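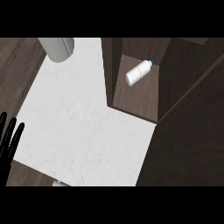 Pale marble surface with gray veining, wooden cabinet at upper right (computer rendering).

Kitchen and Countertop Safety Checklist, with Comments
Clistmont Rental Homes – for move-in, yearly and move-out visits

Welcome back to the checklist, and thank you to everyone who wrote in about the old one. It had grown to 58 items, and by the time you reached the pantry you had usually forgotten what you ticked at the sink. We have brought it down to 38 for the whole home. The kitchen part is printed on this page with the comments left in, as so many of you told us the comments were the only part you read twice!

Mark each line OK, FIX or N/A. Please don't leave blanks – a blank could mean you looked and forgot to write it down, or that the phone rang, and the office can't tell which.

COUNTERTOPS

1. Stone tops are firmly set and do not rock when pressed at the corners.
Comment: Use the flat of your hand and lean a little. A top that clicks has usually lost some of its adhesive along the back. Mark it FIX even if the tenant says it has always done that.

2. No open cracks near the sink or cooktop cutouts.
Comment: Natural veining can look a lot like a crack, and we have all been fooled. Run a fingernail across it. If the nail catches, write down the length and which way it runs.

3. Exposed corners are rounded or smooth.
Comment: Get down to the height of a small child for this one, knees permitting. The Fasville units have a corner right where you turn in from the hall, and it has caught plenty of hips over the years (mine included).

4. Sealer still working on marble and other soft stone.
Comment: Put down a spoonful of water, go and do the cabinets, and come back. If there is a dark patch under it, the stone is ready for sealing again. Wipe up afterward, please.

CABINETS AND DRAWERS

5. Wall cabinets tight to the wall, with no gap along the top edge.
Comment: A gap at the top is the one thing on this page I would like you to call in the same day. Ask the tenant to take the heavy dishes down until someone has been out.

6. Doors close fully and hinges are snug.
Comment: Most of these need a quarter turn of a screwdriver, and you are welcome to do it while you're there. Write "adjusted" next to the OK so we know which doors keep drifting.

7. Drawers stop before they come all the way out.
Comment: Pull slowly, with a hand underneath. The Jarman building still has its older drawers, and a few have lost their stops.

8. Cleaning products stored up high or behind a child latch.
Comment: Required where children live or visit often. A friendly word goes a long way here. I keep spare latches in my bag and offer to leave one.

SINK AND PLUMBING

9. Cabinet floor under the sink is dry and firm.
Comment: Move things out of the way before you look, and ask first. Feel toward the back corners, where the light doesn't reach.

10. Shutoff valves turn by hand.
Comment: Gently does it. If a valve won't budge, leave it alone and mark FIX. A forced valve at the Dreveck house gave us a very long December evening with towels.

ELECTRICAL AND FIRE

11. Outlets near the sink trip and reset with the test button.
Comment: Warn the tenant before you press it, in case there is a slow cooker going.

12. Cords kept clear of the cooktop and the sink.
Comment: The toaster is nearly always the one to look at.

13. Extinguisher on its bracket, needle in the green.
Comment: It should be by the way out of the kitchen, where you can grab it without reaching over the stove. Check that the pin and seal are in place too.

14. Range hood filter clean enough to see through.
Comment: Hold it up to the window. Greasy ones can soak in hot water and dish soap, and tenants are often glad to learn the filter comes out at all.

BEFORE YOU LEAVE

15. Everything you moved is back where it was.

16. Tenant has a copy, and knows which items were marked FIX.
Comment: Take 2 minutes and go over it together at the door. People will often mention something then that they forgot earlier – a drip, a funny smell from the dishwasher, a light that flickers.

Forms go in the tray outside Room 422 by 5 p.m., or under the door if the hallway is locked. Please print the unit number clearly on both sheets.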